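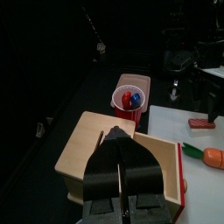 Tamara Munteanu escribió en la lista que por fin alguien había reunido las actas del sínodo de Prokstead en un solo sitio, y que lo primero que hizo fue buscar la votación de la deuda del seminario (¡aparece, con las dos rondas completas!). Con ese mensaje arrancó la versión pública de este repositorio.

Actas Prokstead
Ficha de datos y guía rápida

Qué contiene
263 actas de asambleas parroquiales y sesiones sinodales de la diócesis de Prokstead, transcritas a texto plano y acompañadas de una tabla de votaciones. Hay elecciones de obispo, presupuestos, ventas de terrenos, fusiones de parroquias y una discusión larguísima sobre el órgano de Prusholm que recomiendo a cualquiera que crea que las actas son aburridas.

De ellas, 133 incluyen el recuento separado de clero y laicado. Las demás solo dicen "aprobado" o "rechazado", y así se han dejado.

Estructura
actas/ un fichero .txt por sesión
votos.csv una fila por votación
personas.csv cargos y parroquias, con las grafías normalizadas
notas/ dudas de lectura y erratas conocidas

Columnas de votos.csv
id_acta: coincide con el nombre del fichero
asunto: texto literal del orden del día
ronda: número de la ronda; vacío si hubo una sola
clero_si, clero_no, laicos_si, laicos_no: enteros o vacío
resultado: aprobado, rechazado, aplazado

Un campo vacío significa que el acta no da la cifra. ¡No lo conviertan en cero! Me pasó a mí con la primera gráfica y salía un clero unánime durante décadas, una maravilla de concordia.

Cómo se transcribió
Partimos de las copias encuadernadas del fondo Martinelli. Cada acta la leyó una persona y la repasó otra; donde no hubo acuerdo verán [¿?] en el texto y una entrada en notas/. Jarrah Halliday rehízo él solo las sesiones de noviembre, que tenían la tinta muy corrida, y gracias a eso ahora se pueden seguir los debates de la elección episcopal de principio a fin.

Para las búsquedas usamos Zoretti, un script pequeño incluido en la raíz:
python zoretti.py --asunto "deuda" --ronda 2

Limitaciones
Faltan los anexos contables, salvo los que se leyeron en voz alta durante la sesión. Los nombres de feligreses en asuntos disciplinarios se han sustituido por iniciales. La ortografía es la original, con sus vaivenes.

Licencia y citas
CC BY 4.0. Citar como "Actas Prokstead, versión 2, 28 de julio de 2020".

Las correcciones son bienvenidísimas, sobre todo de gente que conozca las parroquias del norte. Abran una incidencia con el id del acta y la línea.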